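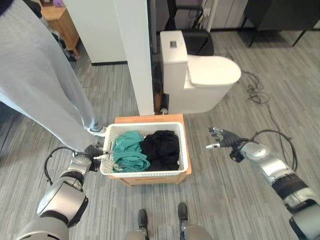 How many good demos of one chore do you need before it's worth training on them?

Depends on how different the demos are from each other, but for the laundry task we're not touching the trainer until there are 111 clean ones, and clean means passed by a second person who wasn't driving.

Sep 23, 2018

Laundry task, teleop. Notes typed straight after so they're rough.

Plan was: basket to washer top, open door, clothes out of basket and into drum one at a time, close door. Same two garments all session, the teal one and the black one. Washer not plumbed, nothing runs, we only want the handling.

Started late. Right glove wouldn't zero. Did the open hand / fist / open hand thing three times, then swapped the battery and it came up fine. Should of swapped the battery first. Put that on the startup card.

Teodoro Robles drove the first block, I ran the recorder and did resets. Then we traded. He is a lot smoother than me on the left side. My left wrist always ends up turned too far in and then there's no travel left when I need it.

Basket carry – the hard bit is the first grab. If left takes the rim too near the corner the whole thing twists as soon as you lift. Middle of the short side is better. Right hand wants to come in after left has closed, not together with it. When both close together they fight, you can see it in the current traces, two humps and then a sag. Told T to count one beat between. Helped.

Also the low stool. Robot has to lean a good way down to get to the basket and the head view gets crowded with its own forearms. Driver loses the far rim. T was just guessing for the last bit. He guesses well. I don't. Two of mine went in the bin for that.

Want to try the stool raised by 4 inches. Not today, don't change heights mid-batch.

Search this notebook Search Clear

Second block, clothes to drum.

Rule we settled on: left hand minds the door, right hand does the cloth. Tried it swapped for a few and the door kept drifting into the right forearm's way. Keep it. Write it in the task sheet so whoever drives next doesn't invent their own. Mixed strategies in one batch is what killed the June set, the policy learned to start both and finish neither.

Pinch for cloth: thumb and first two fingers only. Full hand grabs too much, then both garments come up together. Happens more with the black one underneath, it drags along. If two come up, DON'T shake them. Lower back in, open, regrasp. We want the regrasp in the data. Shaking looks fast but it's different every time.
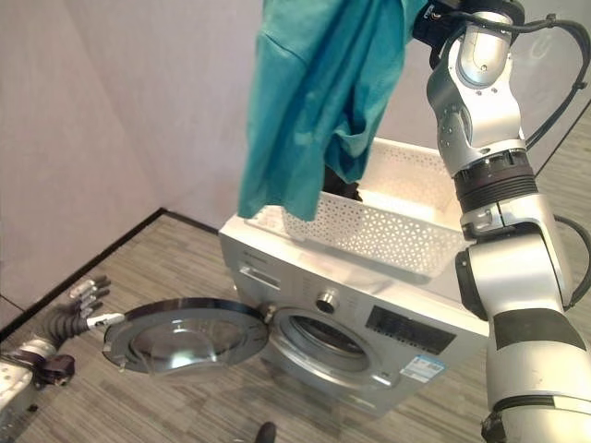
Lift height matters more than I thought. Go straight up until the hem clears the rim, pause, then swing forward. If you swing early the hem catches the basket and the basket walks. The pause is ugly but the segmenter likes it, it finds the cut point by itself and I don't have to hand-label. Saves me most of an evening.

Namum suggested in their last email that we drop pauses and record everything as one continous motion. Maybe for their arms. With ours the lag on the video is enough that the driver needs the pause anyway. Will answer them tomorrow, politely.

Getting the cloth into the drum – feeding it low works. Aim under the top of the opening and let it slide. Trying to post it through the middle, the fingers hit the ring and the wrist faults. Wrist fault = episode over, no exceptions, even if you recover. I know it hurts when it's a good one.

Teal one is easier than the black. Black has no contrast for the driver in the head view once it's bunched up, you can't see where the fold is. Asked if we can get a second garment set in lighter colors. Drevberg has a box of cloth samples we could borrow from, need to ask who has the key.

Latency check between blocks: fine. No dropped packets on the hand channel. One hiccup on the head stream while somebody was copying the morning's files over the same switch. That was me. Copy at the end of day only.

Hand guiding, short try. Drive off, arms in float, moved the right arm by hand through the lift and swing. Feels great, much more natural than the gloves, but your own body ends up in the head view and the fingers don't record anything usable. Got 15 of them. Tagged separate, DO NOT merge with teleop. Might be ok as a prior for the arm path only. Grandance people claim it works for wiping, wiping has no fingers in it so of course.

Third block, resets. This is what eats the time. Driving is quick, then somebody has to put the clothes back and make them look different from last time, and we get lazy and everything ends up folded over the same way. T's idea: drop from chest height, no arranging, whatever lands is the start state. Did it that way for the rest. Better spread. A couple were so bad the driver couldn't reach, we kept those as well.

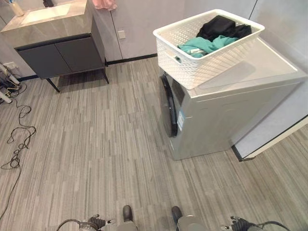
Also varied the robot's start pose. Nearer, further, turned off square to the washer. My feeling is the turned ones are worth more than the rest put together since the old policy falls apart the moment it's not facing the door. Base angle written in the log for each, please keep doing that. Don't eyeball it, use the app.

Battery warning up to 17 minutes before it really needs a swap, so no panic when it beeps. Finish the episode.

Driver fatigue: real. After a long run my grabs get sloppy and I start closing before contact. T noticed before I did. Trade more often. Shoulders sore.

Review. Went through the second block together on the big screen. Things we threw out:
- driver talking to me and stopping mid-lift
- fingers closed on the basket rim as well as the cloth
- door bumped and then fixed with the wrong hand
- recorder started after motion had begun (mine)

Things we argued about and kept: slow ones. T wanted them out. I say slow is fine if the path is right, we can resample time. He's not convinced. Left a comment on those in the log so it can be settled when we see training loss.

Ponce arrives with the new fingertip pads whenever customs lets go of them. If the pads change the grip a lot we'll have to decide if these demos still count. I'd rather finish the batch on the old pads and start clean. Ask before fitting them!!

To do
- startup card, glove battery line
- task sheet: left = door, right = cloth
- lighter garments, key
- reply Namum
- velcro on the right glove is going, stitch it or tape it
- clear disk on recorder, nearly full
- move hand guided set out of the main folder, I put it in the wrong place

Left the arms parked and brakes on, e-stop pressed. Glove batteries on the charger by the door. T has next session's first block, I'm on resets.

2 comments 0 shares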